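Guron Sorting Notes: README

Version 2, January 2022

What this is

A folder of notes and photos about putting small household odds and ends into bins. Cords, wires, little bottles, the stuff that ends up on a table when a drawer gets emptied. The notes cover how the things were grouped, what the groups were called, and where the grouping broke down. It broke down more than I expected, and I did not expect much.

If you came looking for a method, please lower your hopes. Most sorting advice I have read assumes that every object has one proper home and that the only problem is laziness. I doubt the first part. The second part may be true.

What's in the folder

notes.txt: the running notes, lightly cleaned up
labels.csv: one row per item per sorting round
photos/: views of the table before, during or after a round
disputes.txt: items two people put in different bins
old/: version 1, kept for comparison, do not use

labels.csv has 3000 rows. That sounds like a lot. A good share of them are the same items coming back in another round, so please don't quote the number as if it meant that many separate things. Version 1 did exactly that in its first line, and I would like it forgotten.

Columns in labels.csv

item: a plain name, such as "cord" or "bottle"
color: one word, or two if the cap and body differ
round: which pass the row belongs to
bin: where it ended up, written as the bin's color
sure: yes, no or blank

Blank in the "sure" column means the person skipped it. It does not mean "probably." Someone on the Hidon list read it that way and got a very cheerful result, which I would not trust.

The groups

There are 4 group names: cord, wire, bottle, other. "Cord" was supposed to mean anything you could wind around your hand without it fighting back, and "wire" meant anything thinner or stiffer. You can see the trouble coming. A thin white cord and a short white wire look very much alike once they are in a knot, and people named them by whatever they had picked up just before.

"Other" was meant to stay small. It did not.

About the bins

Plastic, rectangular, no lids. We use two colors because two colors were what the store had. Version 1 gave the colors meanings (yellow for keep, teal for check later), and I have dropped that. With more than one yellow bin on the table, the meaning depended on which yellow you were thinking of, and half the errors in the early rounds came from that alone. If you repeat any of this, write on the bins. A strip of masking tape is enough.

Don't bother buying special organizers. I tried the Yeo drawer trays for a while and they mostly gave me smaller places to lose things in.

First-aid things

Small bottles are a sore point. The usual advice says bottles go in the first-aid case, as if everything with a cap were medicine. Plenty of them aren't. Our rule is that a bottle stays out of the case until its label has been read by someone holding it, and a bottle with no readable label goes nowhere near it. In labels.csv those rows have the bin column empty. They are not missing data, please stop filling them in.

The case itself was never treated as a bin. It stands behind them and gets its own check, done separately, and none of that is recorded in this folder.

On tangles

I used to think tangles should be undone before sorting. Now I think it depends on how much you care about the cord. A white tangle that is all one kind can go in its bin as it is and be dealt with some evening in front of the TV. The mixed ones are the problem, red wire caught up with a bit of white, because whichever bin you choose is partly wrong. We logged those under the color that made up most of the bundle and put "no" in the sure column.
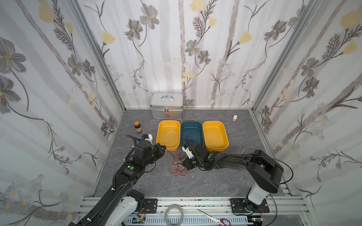 Haiyan Guo disagrees with the majority color rule and asked for that to be written down. A mixed bundle, in her view, should be left on the table until it has been pulled apart, and if that takes all afternoon then it takes all afternoon, since a bin with one wrong wire in it will have ten by spring.

She may be right. I have only my own drawers to go by, and they don't make a strong case for my side. Her reading of the mixed bundles is in disputes.txt next to mine, with neither marked as correct.

Known problems

Color names drift. What one person wrote as "teal" another wrote as "green," and I have merged them only where I was certain.

Caps are over-reported. People remember an orange cap much better than they remember the bottle under it.

Photos and rows do not line up one to one. Do not try to count items from the photos and check them against the table. Things overlap, and a knot of wire has no honest count anyway.

The claim in version 1 that sorting got faster with practice is withdrawn. The timings were kept by the people doing the sorting, and they knew what I was hoping to see.

Use

Do what you like with it. If you use it at Cerkent or anywhere else that prints storage tips, please leave the doubts in. Corrections are welcome up to the end of April, after which I will be sorting out the garage and will not be reading mail.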